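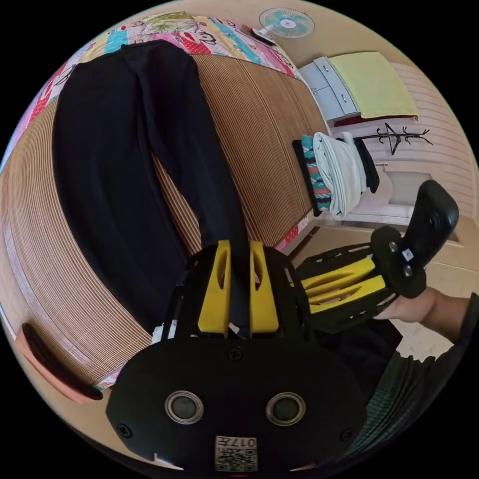

3. Setting up and looking after the Halow grippers

The Halow set is a pair of hand-held grippers with yellow slotted finger pads. Our group used them to record cloth folding, and I was responsible for keeping them in working order. Darius Rimkutė wrote the checklist we started from and I changed it as we went.

3.1 Before recording

Check the label number against the logbook and write it down. Wipe both lenses on the back with a dry microfibre cloth. Open and close the fingers slowly 3 times and feel for any catching. The pads should meet flat along their whole length. If one sits crooked, loosen its screw a quarter turn, square it up and tighten it again. We kept a spare pair of pads in the Paulauskas kit box. 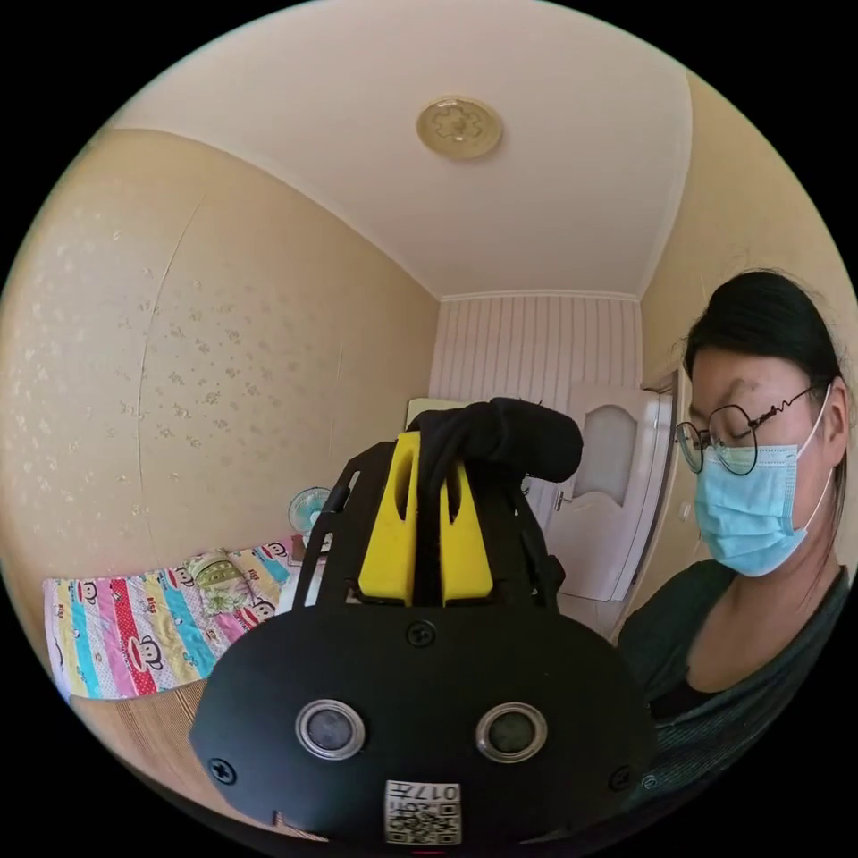 3.2 Faults

Trousers were harder on the grippers than towels. Thick seams pushed the pads apart, and after 100 folds one pad had worked itself out of line. Signe Midtbø suggested a thin rubber washer under the screw head, which held until the end of the trial at 400 folds. Dark fabric also left lint in the pad slots. I cleared it with a soft toothbrush, never with anything metal.

We lost 7 recordings in December to a smudged lens. From then on the lenses were checked at every break as well as at the start.

3.3 Storage

Fingers open, lens side up, nothing stacked on top. The screwdriver goes back in the kit box with the spare pads. Remaining parts are listed in Appendix B.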